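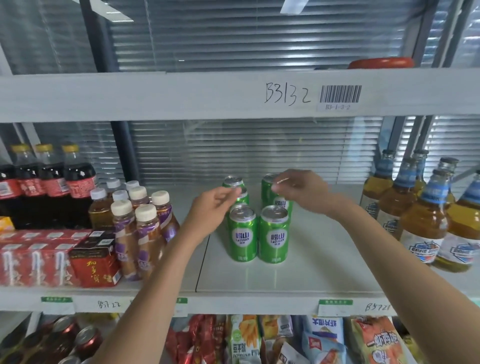 Unit 2: Filling the Drinks Shelf
Evening course for small shop staff, Larport
Teacher: Asnakech Yilma

Facing means to bring the products to the front of the shelf, with the label turned to the customer. We do it after every delivery, and one more time before closing.

Order of work

Take the old stock forward first. The new cans go behind it. Check the date on each can before you put it down.

Hold a can by the top rim when the neighbors are close. If you hold it by the body, your fingers push the others away.

Keep one kind of drink together. Large bottles stand at the back and low cartons in front of them – otherwise the customer cannot see the cartons.

Small bottles with the same cap are easy to mix. Read the label, do not trust the color of the cap.

Words to learn: rim, facing, rotation, row, gap.

Homework for Saturday: choose one shelf in your shop and draw it from the front, before and after facing. Write 2 sentences under each drawing. Give the paper to me or to Raghavendra Varghese in room 573.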